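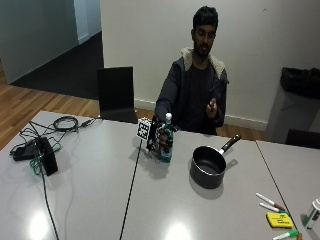 Plastic bottle, white cap, teal-green label.

From: Dagmar Kováčik
To: Fliddale residents list
Subject: Re: Bottle return trial, June numbers

On Friday, Radek Ďurica wrote:

> Hi all, the June results from the Plistel bottle machine outside
> Zelenák are in and they look great. We returned 1,576 bottles, and
> Plistel says plastic in the Fliddale trash is down 39 percent. The
> machine costs us $400 a month after the free period. I think we
> should sign for a year while they are still offering that price.
> Can people reply with a yes or no before the next meeting?
>
> Radek

Radek, thanks for typing this up. I'm a no for now, and I'd like to say why before the yeses pile up.

Start with the 1,576. It's a count of bottles that went into the machine. It says nothing about where they would have gone otherwise. We already have the blue bins on Ura Street and most of my neighbors use them. I used to put my bottles in there every week. In June I carried them to Zelenák instead, got my store credit, and bought crackers with it. Every one of those bottles is in your total and not one of them was saved from anything.

You'd need to know how full the blue bins were in May and again in June. Does anyone have that? The hauler must weigh them, or at least bill us by the pickup. If the bins were just as full as before, I'll happily eat my words. If they were half empty, then we are about to pay to move bottles from one collection point to another one across the parking lot.

The 39 percent bothers me more. Down compared to what? The letter from Plistel that came with the flyer has the same number and no explanation. I called them and was told it came from a "sample audit." I asked how many bags were opened and the man said he'd have to get back to me. That was two weeks ago. I have emptied enough kitchen trash to know that one family having a birthday party can change what is in a bag, so if they opened six bags before and six bags after, I wouldn't hang a contract on it.

Also, who is selling us the machine? The same people who did the audit. I don't say they made it up. I'd just like somebody else to look in the bags.

Then the signup sheet. Seventy households put their names down, and the flyer calls that 70 "participating households." Mine is on there twice, once for me and once for my son, who wanted the free tote. I know of two others who signed and never went. The machine prints a slip every time, so Plistel should be able to tell us how many different accounts returned anything at all. I asked for this too. Same man, same answer.

About the money - $400 a month is $4,800 a year. Last fall we couldn't find the cash to fix the light by the mailboxes, and it is still out. Zelenák gets more foot traffic from the machine, good for them, but then maybe the store could cover part of it. Has anyone asked? I don't see it in the notes.

And one practical thing. The machine refuses anything crushed and anything with a label it can't read. My mother-in-law takes the labels off because she was taught to, years ago, and she carried a whole bag over there and carried it home again. There was no sign up about it when I looked on Friday at 5 p.m.

What I'd agree to: ask Plistel for another free month, get the blue bin pickups for May and June from the hauler, and get the account count in writing. If they won't extend the price by one month for a neighborhood this size, I'd wonder about that as well.

Radek, could you forward me the contract itself? The flyer mentions a "service minimum" and I can't find what that means anywhere.

Dagmar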